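### 3.2 Trial room and task

Most of the build was done in a shared workshop at Standdale, where bench space is rented by the month and nothing may be left set up overnight. The tidying task was developed there on a folding table. A folding table tells us little about how a program will behave among real furniture, so the task was also set in a furnished living room. We refer to this setting as Psarras, the name used in the log files. The bench version is called Provberg.

The task is to take a small bin to a low table, hold it at the table edge, and put litter into it. Both arms are needed. The bin is light and has a flexible liner, and a grip on the rim can shift when the bin is moved. Litter is ordinary household waste: drink bottles, paper cups, wrappers. No markers or tags are attached to any of it.

The room was chosen for its surfaces. Polished wood and glass return bright reflections, and our early detector, trained on 276 bench images, often took a highlight on a tabletop for a piece of clear plastic. Patterned upholstery causes a second problem. The depth estimate is good on the seat of a sofa but the color segmentation breaks it into many small regions, and a crumpled wrapper can be lost among them. Figure 2 shows two views of the living room, the second with the bin held at the coffee table.

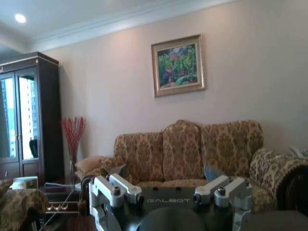
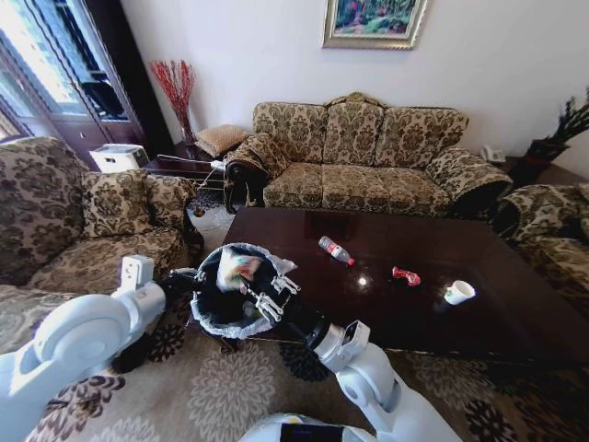

**Figure 2.** Living room setting (Psarras). First view: sofa, display cabinet and side table, seen low over the robot's body. Second view: bin gripped at the rim, with litter on the coffee table.

The planner, Grutirholm, treats the bin as part of the arm once the grip has closed. Its opening is modeled as a flat disk, and a drop is allowed only when the item's center lies over that disk. The liner is left out of the model. We tried including it in October and dropped the idea, as the shape of the plastic changed with every move and the planner spent most of its time correcting for it.

Each run is limited to 300 seconds. A run ends early if the bin touches the floor, if an item leaves the table other than by the gripper, or if the operator presses the stop button. Items are placed by hand before the run, and the layout is noted on a paper sheet which is later typed into the log. We kept 11 layouts for the living room. In 2 of them a bottle lies close to a strong reflection, and these are reported separately in Section 4.

The arm speed was the same in both settings. Lighting was not controlled. The grip force was set on the bench and kept unchanged in the living room, which makes the two sets of runs easier to compare but probably does not give the best result in either.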